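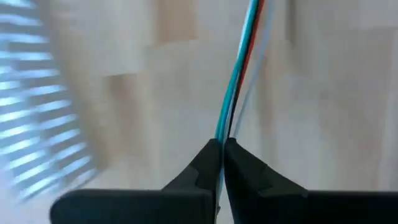 Figure 1. Part of the wire bundle. The teal, dark, red and pale wires are close together in the upper part.

Laying wires in slotted trunking: report of our summer project
Course project, second year, electrical installation
Submitted September 18, 2021

1. Background

Our task came from Caneck, a small workshop in Gullilville which builds control cabinets for pumps. In such cabinets the wires do not hang free. They lie in a plastic duct with slots in the side walls, and each wire leaves the duct through the slot nearest to its terminal. At the end a cover is pressed on top.

The workshop told us that filling the duct takes longer than the students of the earlier years had planned for, and they asked us to look at this one step only. We did not connect any terminals in this project. Our questions were simple: in which order should the wires go in, and how should the bundle be prepared before it reaches the duct?

2. Material

We used white slotted duct and thin insulated wires in several colours. All wires of one bundle were cut from the same list, which we call the Popescu list after the name printed on the old folder where we found it. The list has 142 rows, but we needed only the first 70. The rest belongs to a bigger cabinet.

The wires were cut in August. The longest pieces measured 444 mm. We made them a little too long on purpose, as a wire which is too short must be thrown away, and a long one can be cut again.

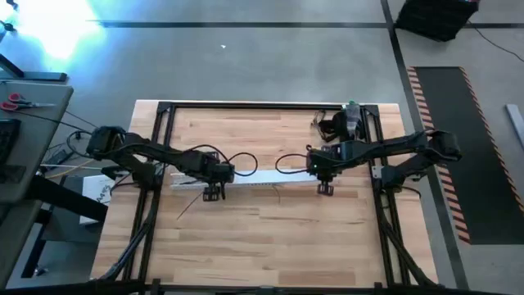 Must the duct be screwed down before the wires are put in?
In a real cabinet it is always fixed first, with screws or rivets through the bottom. For practising on a table it can also lie free, but then it moves easily when a wire is pushed against the wall.

3. Method

We compared two ways of working. In the first way, the whole bundle is laid over the duct and pressed in from one end to the other. In the second way, the wires are put in one after another, beginning with the one that goes the farthest. Each way was repeated seven times with a fresh bundle.

Before each trial we straightened the wires by hand. This sounds like a small thing, but it had more influence than we expected. Wire which comes from a roll wants to go back to its round shape, and it climbs out over the wall of the duct as soon as it is released.

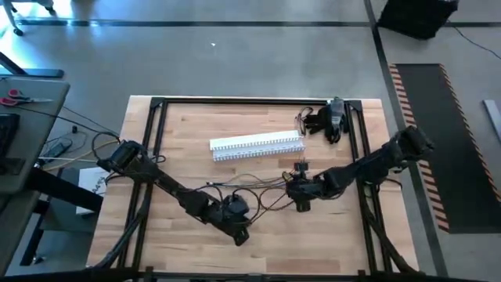 Figure 2. White slotted duct on the work surface, with a tangle of thin black and grey cables beside it.

4. Results

Pressing the whole bundle was faster at the beginning and slower at the end. The first half of the duct was filled quickly, but then the strands crossed each other and we had to pull some of them out again. Twice a wire went through a wrong slot and we noticed it only when the cover did not close.

Putting in the wires one by one was boring work, but the result was tidy and the cover closed at the first try in most trials. The difficult place was always the open end of the duct. There the wires have no wall to hold them, so they spread out over the table

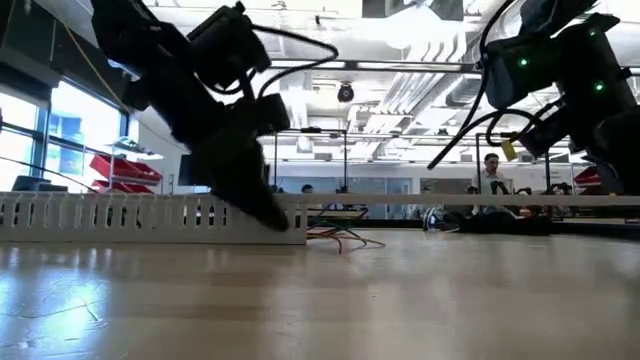 and the last pieces must be collected again before one can continue. We tried a loose cable tie a short distance before the end, and this helped — the bundle kept its shape and we could still pull a single wire through it.

The colours were also useful. When the wires of one colour were kept on the same side of the bundle, we found the next one without looking at the list.

5. What we would do differently

We should have written down the time for straightening separately. In our tables it is included in the total, so we cannot say how much of the difference comes from it. Also, we used only one width of duct. The supplier, Brosent, offers a wider type, and in that one the pressing method could perhaps work better.

For Caneck we recommend the one-by-one method for short ducts, with a loose tie before the open end. For long ducts we have no recommendation yet.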